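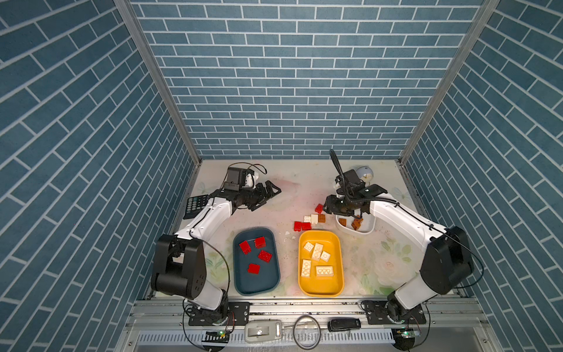
Two-arm workstation, brick sorting task, with three trays in use.

Kerkden Brick Sorting Demonstrations
Data card and README

Summary

This release contains teleoperated demonstrations of a two-arm tabletop sorting task. An operator controls both follower arms by remote control and moves loose toy building bricks into trays according to color. The recordings are intended for research on imitation learning, in particular for tasks in which many similar objects lie close together and the order of picks is left open.

The dataset was collected at the Atonberg site and is maintained by the Kerkden group. It is the second task released from this workstation. The first, Ban, covers folding and stacking of cloth squares and is distributed separately.

Contents

The release holds 180 episodes. Each episode is stored in its own folder and includes:

Joint positions for both follower arms
Joint positions for both leader arms
Gripper opening, commanded and measured
Video from the fixed workspace camera
A short text instruction
A metadata file with operator code, session code and outcome label

Episodes are divided into 18 sessions. Session codes run in order of collection. All sessions were recorded in March.

Task definition

The color assignment is fixed within a session. Red bricks go in the dark blue tray, cream bricks in the yellow tray, and orange-brown bricks in the white tray. Bricks of different lengths are treated as the same class when they share a color. Orientation inside the tray is not part of the task, and bricks may rest on one another.

An episode starts when the operator releases the pause pedal and ends when the operator presses it again. Some episodes begin with bricks already in the trays. Users who need a count of completed placements should use the placement events in the metadata file and should not infer it from episode length.

Either arm may pick any brick. Operators were instructed to keep the idle arm raised with the gripper open. Handovers between arms are permitted and are marked in the event list.

Workspace

Both arms are mounted at the front edge of the table and reach toward the rear. The enclosure is closed on three sides with blue-gray brick-pattern panels. The tabletop has a pale floral print, which was kept for all sessions. Printed flowers and leaves are part of the visual background and carry no label.

Items unrelated to the task, such as a calculator and a small clock, may stand at the rear of the table. They are not to be moved. Contact with one of these items is logged as a disturbance, and the episode is retained.

Collection procedure

Operators completed 35 minutes of practice before their first recorded session. Practice data is not included. Commands were logged through the Cerkura recording software, version 5, with default filtering turned off. Leader and follower streams share one clock. Video frames carry their own timestamps and must be aligned by the user; the script align_streams.py performs this step.

Outcome labels

success: every loose brick was placed in the correct tray
partial: at least one brick was left on the table
misplaced: at least one brick was placed in the wrong tray
aborted: the operator stopped the episode before finishing

Labels were assigned by a reviewer after collection. Where both partial and misplaced apply, misplaced is used. Aborted episodes are excluded from the default split and can be restored with the flag include_aborted.

Known limitations

The arms often cover part of the workspace. The white tray is most affected, as the right wrist can hide its rear portion. Bricks in that area may be missing from view for long stretches.

Red and orange-brown bricks are close in color under the enclosure lighting. Models trained on downsampled video may confuse them.

Small specks and fragments are present on the tabletop and were not annotated. They should not be counted as objects.

The data covers one workstation, one tabletop and one brick set. Results should not be taken as evidence of performance on other surfaces.

Recommended use

The release is suited to behavior cloning, action segmentation and study of bimanual arm selection. It is not suited to force estimation, as motor current was not recorded.

Splits

Splits are made by session, so that no session appears in both training and test data. The session lists are in splits/default.txt. Please report which list was used when publishing results.

Corrections

Errors in labels or timestamps may be reported through the issue tracker. Include the session code and episode folder name. Corrected files are issued with the next minor version and listed in CHANGES.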